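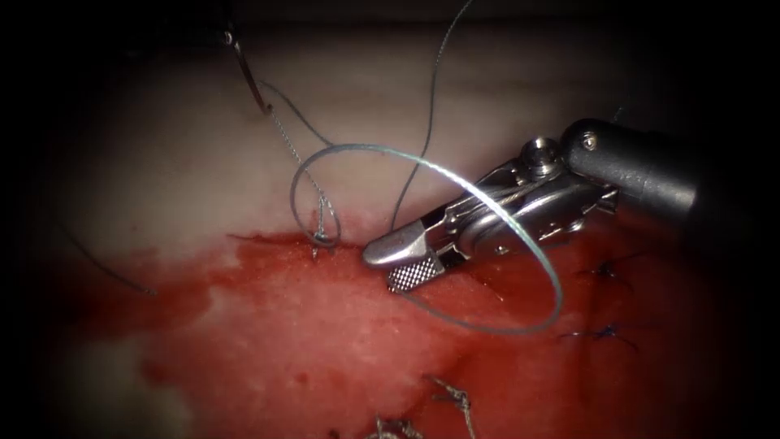
Fig. 4. Needle driver with the suture looped around it, jaws just open over the stitch line.

Section 4 - Suturing station, open day set-up

For the person running station 2. Read once the night before, keep a copy on the cart. Written fast, changes go to Brigitta Kaufmann.

4.1 Before the doors open

1. Power up the Vularari console first, then the cart. Wait for the solid green light on both.
2. Run the self-test. Takes a while. Don't touch the arms.
3. Load the needle driver. Push until it clicks, then check the name on the screen matches what you loaded.
4. Check the use counter. Under 30 uses left - swap it out now, not at lunch.
5. White balance on the endoscope, white card, not a paper towel.
6. Set motion scaling to fine. Visitors' bench stays on coarse (see 4.4).
7. Sharps box open and within reach of the cart side. Needle count sheet next to it.

NOTE: Settings from the last open day in March are saved under "Lurnthorpe 2". Load those and skip step 6.

4.2 Running the knot demo

Suture video loop goes on the big screen between live runs. Live runs are on the Porex practice pad only. Same moves as in Fig. 4.

1. Drive the needle through both sides of the cut. Follow the curve of the needle, turn the wrist, don't push straight.
2. Pull through until you have a short tail. Stop there. Long tails get tangled.
3. Make a big loose loop. Beginners always make it too small.
4. Bring the needle driver into the loop. Keep the jaws near the tissue, tips in view the whole time.
5. Wrap, grab the tail, pull back through. Slow. Say out loud what you are doing, visitors at the back can't see the small stuff.
6. Lay the knot flat. Second throw goes the other way.
7. Trim, leave short ends. Move to the next stitch.

CAUTION: Grip the needle or the tail end only. The crosshatched jaw surface will chew up the suture if you clamp it mid-length, and then it snaps when you tighten.

CAUTION: There is no feel through the handles. Watch the thread and the tissue edge insted. If the edge puckers, ease off.

CAUTION: Never leave the console with a needle in the jaws. Park it in the foam block, head out of the viewer, then talk to people.

NOTE: The video shows blood. Say so before it starts. School groups get the pad close-up, playlist B.

4.3 What to point out

- Wrist behind the jaws. Most questions are about this. Bend it both ways, slowly.
- Loop around the instrument. Pause the video here, let them look.
- Finished stitches on the right, the dark knots with short tails. Good for showing where the stitching is headed.
- The surgeon drives everything. You will get asked if it works by itself. It doesnt.

4.4 Visitor bench

1. One visitor at a time. Arms parked between turns.
2. Blunt instruments only, no needles, no exceptions. Aurelia Reisinger holds the key to the needle drawer.
3. Peg board first, then the rubber rings.
4. Two-minute turns. Timer is on the Widmer monitor, bottom menu, "Session".
5. Wipe handles and head rest after each person.

NOTE: Clutch pedal is the left one. Tell them before they sit down - everybody stomps the right one.

4.5 If something goes wrong

Yellow light, arm stops: let go of the handles, press Resume once. Still yellow, reseat the instrument.
Red light: hit the stop button, call Brigitta, keep visitors behind the tape.
Picture goes cloudy: scope out, wipe, back in. Redo the white balance only if the color looks off.
Needle dropped: stop everything. Find it before anyone moves. Magnet wand is in the top drawer of the cart.

4.6 Closing down

1. Needles into the sharps box, count against the sheet, sign.
2. Instruments off, then arms to stow.
3. Console off last.
4. Used pads in the gray bin. Unused ones back to Aurelia.

Rev. Jan 13, 2021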